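Guvano publishes working rules for shared robot counters

Thu 3 May

Guvano has issued a practice note covering robot arms that handle household objects on kitchen-type counters. The document runs to six pages and applies to single-arm stations fitted with two-finger grippers. It was drafted with Talach, which maintains the arms at both Guvano sites.

The main change concerns object layout. Items that are not part of a task may stay on the counter, but their positions must be logged before the first run and checked again after every 90 minutes of operation. Previously the check was made once per shift.

Cables above the work area now need a strain relief point on the arm itself. Warning labels must remain legible, and status lights may not be taped over – a habit the note mentions twice. Gripper fingers are to be inspected every 3000 cycles, with roughly five minutes allowed for the work.

The note leaves speed limits to the existing site risk assessment. It also leaves open how soft objects should be classed, a point on which Multarier had asked for a fixed table of grip forces. A revision is expected before the end of the month.

Toy fruit, a cereal box and a wooden block share the counter with the arm.

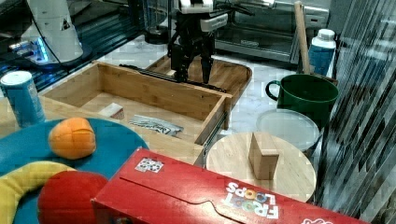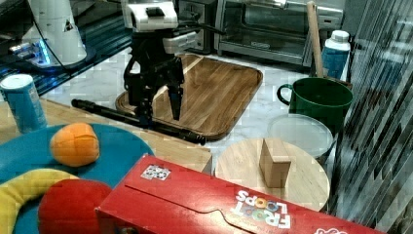
Photos: Guvano

Sites already working to the earlier Baxter checklist may continue to use it for cable inspection. All other sections of that checklist are withdrawn.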